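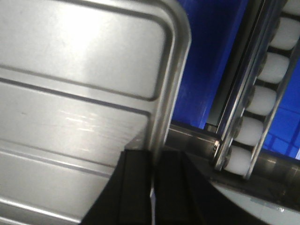
Is a "commercial grade" baking tray worth it for a home oven, or am I being had?

Posted in Kitchen & Cooking

My old trays have all gone brown and buckled, and I've been told by three different people to buy from a catering supplier instead of the supermarket. The one near me stocks a brand called Zulito at $30 a tray. The Stesa ones at the supermarket are a third of that. The bloke at the counter said the Zulito "will never warp", which sounds like something you say to a person holding a wallet.

I mostly do roast veg and the odd batch of Anzac biscuits. The oven is a 60 cm wall model, nothing flash. What I'd like to know is whether the heavier trays brown any better, and whether the ridges pressed into the bottom do anything or are just for looks. Please don't tell me to buy a pizza stone.

crumbs_2968

Depends what you mean by worth it. I've bought the cheap ones, the dear ones and one very silly one from Rantala that cost me $89, and the silly one warps too. It goes off with a bang at 220 and settles flat again as it cools. Thin metal heats unevenly and moves, thick metal does it less. "Never" is a sales word.

The ridges are there to stiffen the sheet. I've read claims that they let hot air flow under the food, and I don't buy it for anything bigger than a chip. What they do manage is to collect oil in the low bits, so your biscuits may end up with a wavy bottom. If you bake biscuits a lot, get a plain flat one for that job and keep the ribbed one for veg.
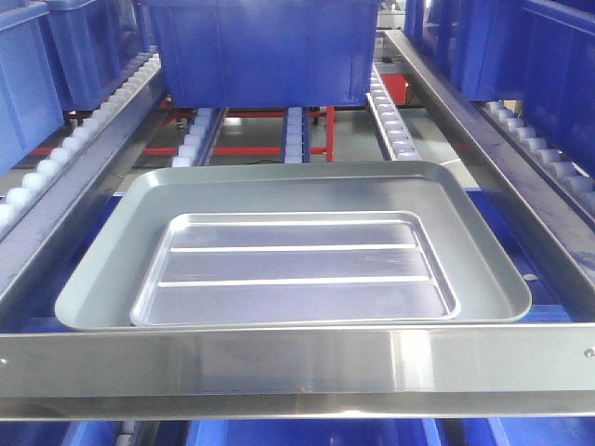

Tray with two long ribs in the base and a wide flared rim.

Check the rim too. A wide one is easier to grab with a tea towel but it eats into your width, and sellers love quoting the outside measurement. Take a tape and measure your oven runners before you hand over any money. Catering sizes are made for catering ovens and plenty of them won't go in a home one.

oldstove

Agree with most of that, but I wouldn't write off the cheap ones. My Brornex tray is from a discount shop and has had years of abuse. It's ugly and a bit twisted and the potatoes don't care.

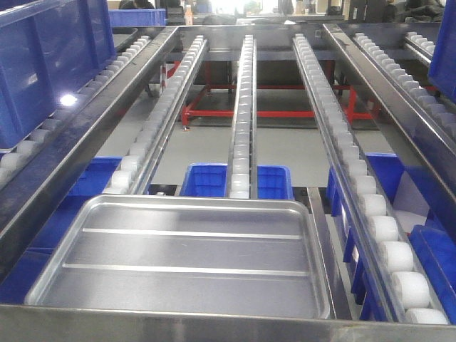 Colour matters more than price in my experience. Dark trays brown the underside faster, shiny ones slower, so if you swap from your old brown trays to a bright new one and your veg comes out pale, don't go back and complain about the tray. Give it another five minutes or move it down a shelf.

Also be wary of the non-stick coatings with a fancy name. Every one I've owned was scratched within the year, and I used the plastic egg flip like I was told.

gumboot_gran

Just buy the $30 one and get on with it. Life's short. Wash it by hand though, the dishwasher wrecked mine.

tassie_toast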